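Gondstead kitchen cell – pre-session check, remote control demonstrations
Date: 28 September 2026
Checked by: Tülin Duman
Operator: Lucimara Nogueira
Task: put the burger in the microwave and shut the door

1. Emergency stop pressed and reset from the operator's chair. OK
2. Arm speed limit set to 245 mm/s. OK. It was still on 300 from the Poton job, now changed.
3. Gripper finger screws tight. OK
4. Cable clear of the wrist through the full reach. Comment: fine at low speed. Lucimara to stop if it pulls tight when the arm turns left.
5. Microwave unplugged before each change of layout. OK
6. Door opens fully without touching the arm at rest. OK
7. Turntable seated and nothing on it at the start. OK
8. Hand controller lag under 50 ms. Failed first time, passed after a restart – please log it if it comes back.
9. No one inside the floor tape while the arm is live. OK

Start position for every demonstration: door open, burger on the pink plate to the right of the microwave, gripper beside it.

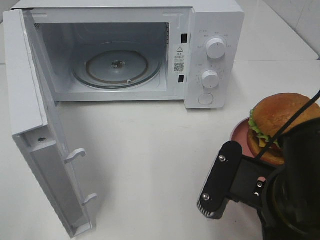
Put everything back to that position by hand, with the arm paused, before recording the next one.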